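Looking after the two-arm table cell: questions we keep being asked

Last revised Apr 11, 2018 by Esi Dramani, with corrections from Njoroge Mohamedi

These answers cover the two-arm cell at Lustau and nothing else. If you run a different bench, some of it will be wrong for you. Where the maker's advice and our own experience disagree, we say so.

Is it true the cell needs no routine maintenance?

That is what the Stitena brochure says. It may be true of the arm joints, which are sealed and which we leave alone. It is certainly not true of anything fitted to the ends of them. Screws work loose, cables rub, finger tips wear. We have a sheet for all three, and the sheet gets filled in.

How often should the finger bolts be checked?

The handbook says every 3,000 cycles. I have never found out what they count as a cycle (a full open and close? a whole job?) and Stitena's reply to our letter didn't settle it. We check at the start of each shift instead. It takes two minutes.

Open the fingers fully, stop the arm and lock it out before your hands go anywhere near. Look at each bolt head on the finger linkages, left and right. Then try the tips with your own fingers. A little spring is fine. If one side moves more than the other, put it on the sheet and fetch someone with the right driver. 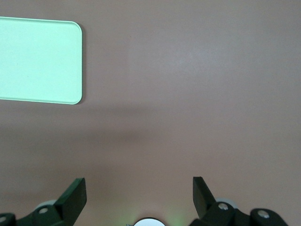
Don't nip a bolt up "just in case". We lost a linkage that way in August, to a well-meaning quarter turn. The part is plastic and it will let you overtighten it without complaint until it cracks. Ronaldo Abella has the torque figure on a card in the tool drawer, and he would like the card to stay in the drawer.

Can I judge finger alignment from the wrist camera?

Up to a point. It will show you a tip that is badly out. It won't show you one that is slightly out, and the near end of the linkage always looks bigger and more crooked than it is. Use the camera to decide whether to look properly, then look properly.

Shadows are the other trouble. The arm throws a soft one over whatever is below it, and people have reported marks on the table that went away when the arm did. Move the arm before you write anything down.

Does the self-calibration work?

Sometimes. The routine reports a pass or a fail and gives no clue how close it came. We had a run of 18 passes in a row on a gripper that was plainly catching the side of things. I now treat a pass as permission to carry on checking.

So what do you check instead?

A slow descent into a bowl. We put a shallow bowl on the green tray, something small in the bottom of it, and bring the gripper down at the lowest speed the controller allows. One person drives and one watches the fingers from the side with a hand on the stop. Keep the other arm clear, over its own part of the mat.

1. Set the tray flat. If the mat has rippled, smooth it first, or you will spend an hour chasing a height error that belongs to the mat.

2. Bring the gripper over the bowl with the fingers open and stop. Check the cable at the wrist has slack to spare.

3. Go down in small steps. Stop if a finger touches the rim -- that is a fail, whatever the screen says.
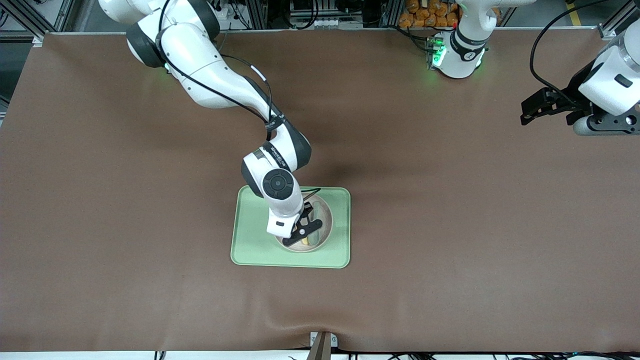

4. Close gently, lift a little, lower, open. Do it again from a different approach before you believe the result.

5. Write down the height you stopped at. "Fine" is not a height.

The cable runs along the outside of the arm. Should I be worried?

A bit. The ties hold it well enough at the forearm, but the wrist is where it bends most. Turn the wrist slowly through its whole range and watch the cable all the way. If it goes tight, the tie behind it needs moving. Cut the old tie off and fit a new one, snug but loose enough for the cable to slide.

There are green lights on. Does that mean it's safe to reach in?

No. Yaa Eshun asks every new starter this one and plenty get it wrong. A light is not a lockout. Use the lockout.

Is the Ergate service plan worth having?

Not on the evidence so far. They quoted us 653 for a yearly visit, and when Aarne Pelkonen asked what was done on the visit, the list was shorter than our shift sheet. They may be better on joint faults, which we haven't had. We'll look again if we get one.

Where do I get spare finger tips?

From Issahaku, by post. Order left and right together. Measure them against the old pair before fitting, and send back any that don't match.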